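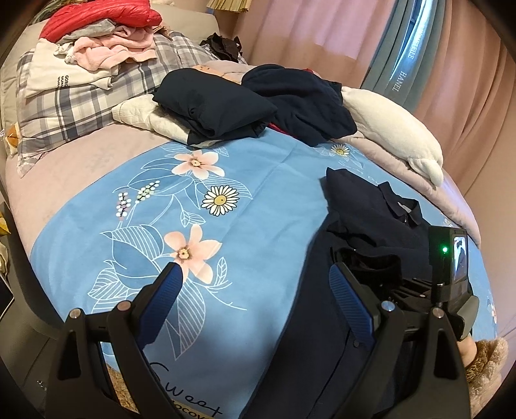 Uniform sorting took most of Tuesday night. I do it on the bed because the dining table is never clear, and I have to finish before anyone can go to sleep, so it gets done.

School changed the polo in June. The old navy one is still allowed until the end of the year, so I kept any with a decent collar. The collars go first on ours, then the hem. Anything faded goes to Neema Koech down the road, whose youngest is two sizes behind mine and doesn't mind a bit of wear.

I fold shirts face down, sleeves in, then in half and half again. Mum did it that way. Jumpers I only fold once or they won't fit the drawer, which is the middle one in the old Hedberg chest and sticks on the left side. I've rubbed a candle along the runner twice now. It helps for a week.

The floral doona cover needs a wash as well but it can wait for a dry day. It's the favourite, so it has to go on the line in the morning and be back on by bedtime. The soft toys stay where they are. I moved them once and heard about it.

Still to do: name labels. I ordered 36 and have 16 left, and I can't find the iron-on instructions. Socks I haven't started.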